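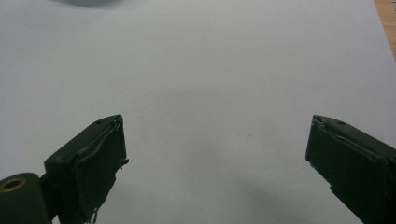 My pension has been lent to a toll road. I found this out in October from the annual statement of the Piltcombe Income Fund, a document I usually file under the fruit bowl, and I have been a bore about it ever since. The road is called the Hastora Link, it is somewhere warm, and I own what I make to be a few inches of it. I looked for the page where the fund explained what would happen if the drivers didn't turn up, and for all the detail I found there it might as well have been that pale, blank surface at the top of this post, with not a word printed on it anywhere.

Let me go back a bit. For years the fund held government bonds, which paid next to nothing and let me sleep. Then next to nothing became a bit less than that, and the manager wrote to us all about "broadening the opportunity set". I've since learned that when a fund manager broadens something, you should find out what he has stopped buying.

What he stopped buying was gilts. In their place came loans with longer names and fatter coupons – the toll road, a parcel of shopping centre debt, and a bond from a cocoa trader called Kakau, whose last accounts I read in the bath and do not recommend. The yield went up nicely. My monthly income rose enough to cover a decent lunch, provided the other person paid for the wine.

Lachlan Swanson, who used to sit opposite me and still knows about these things, says I'm fretting over nothing. His line is that a road is a solid thing, you can stand on it, and people will always need to get to the airport. My line is that plenty of solid things have been built with other people's money and then visited mainly by goats. We have had this argument over two lunches now and neither of us has moved.

What bothers me more is the getting out. The fund lets you sell on any working day, and the road doesn't. If enough of us ring up on the same morning, somebody has to find the cash, and it won't come from chipping off a bit of kerb. The sensible thing would be to sell the good stuff first, which would leave the patient investors holding the goats.

I put this to the helpline. I was caller number 568 in the queue, or so the recording said, and I hope it was joking. A polite man named Keir Cruickshank told me the fund kept "an appropriate liquidity buffer". I asked what appropriate meant. He said it meant in line with the policy. I asked to see the policy and he sent me the statement I was already holding.

So I've moved £800 into a boring savings account, as a gesture. It pays hardly anything and comes with a leaflet about fraud. The rest stays put until January, when the fund's new report is due, and I shall be reading the back pages first.

Maite Paredes has asked in the comments whether I'd look at the MacRitchie fund next, as her mother has been sold it. Send me the paperwork, Maite, and I'll run another bath.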